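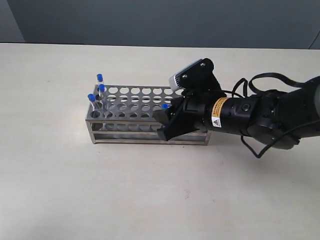 Monday

Up at six and at my desk by seven, before the phones. The overnight load had failed again. Same table as last week, the one that pulls returns from the Orlandini stores. Somebody over there renamed a column and didn't tell us, so every dashboard that leans on it showed zero returns for the whole weekend. Two of the regional managers had already written to say how pleased they were.

I fixed the mapping by hand and reran it. It took 18 minutes, a little longer than I like. Then I wrote to the managers, which took longer.

Viorica Chiriac called at ten about the Trusuno renewal. They want us to move to the new pricing, where you pay by the query instead of by the seat. She has been asking for a straight number and keeps getting a spreadsheet with ranges in it. I told her I could pull our own query counts for August and work it out from there. She said fine, but she needs it before she talks to them again, so that is tomorrow gone.

I pulled part of it this afternoon. Most of our queries come from three dashboards that refresh all day whether or not a person has them open. I knew about one of them. The other two were built for the Pudunholm opening and should have been shut off when the store team finished with them. I turned the refresh down to once a morning and will see if anyone complains.

Lunch at my desk, the rest of the lentils.

Thiện Trương showed me what he has been doing in Dellik. He has the stock forecast running with the holidays put in properly, and it looks better than what we have now. I asked him how it does on the small stores and he said badly. There isn't enough history for them. We talked about grouping them by size and borrowing the pattern from the group. He wants to try grouping by region first. I think size will work better but I let him go ahead, it's his model.

The afternoon meeting was about what counts as an active customer. Sales says anyone who bought in the past year. Marketing also counts people who open the emails. Finance has its own list and would not say how it was made. We have had this meeting before. I wrote down all of the definitions and sent them around, and asked for a decision by the end of the week – I don't expect one.

Left at about 5:30. Rain on the way home and the bus was slow. I read a few pages of the book on the river surveys and lost my place twice.

To do tomorrow: finish the query counts for Viorica, ask Orlandini for a contact who will warn us about changes, put an alert on the returns table so a zero gets flagged before anyone sees it. Dentist needs calling too.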